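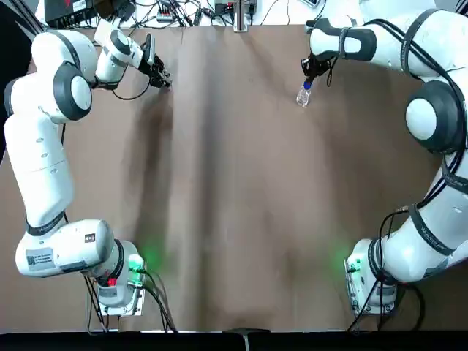

Print this page | E-mail this page
Search Villell Kids: enter a word Go

How to Teach a Robot to Be Slightly Useful

At the Villell robot club, the big project this year has a grand name: Flillance. The job is less grand. Two robot arms have to pick things up, and then not drop them.

You can do that already. You have been practicing since you were a baby, and you probably dropped plenty of spoons along the way. A robot arm starts out knowing nothing about spoons.

So the club members show it. They guide the arms through a job, and the computer saves every move. One saved try is called a demo. The club has 2,828 demos so far, and more than 300 of them are terrible. Those get thrown out – a robot will copy your mistakes very politely.

Two arms are harder than one. Each has to know where the other is, or they bump elbows like cousins at a small dinner table.
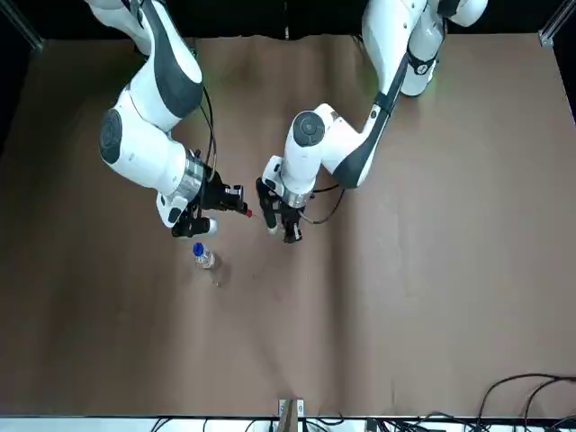
Two grippers meet near the middle of the table, each holding something small.

In November the club takes Flillance to the Iltutden Cup. Teams get four minutes. Last year's team used most of it looking for a plug.

Try it yourself: put on oven mitts and pick up a coin.

Print this page | E-mail this page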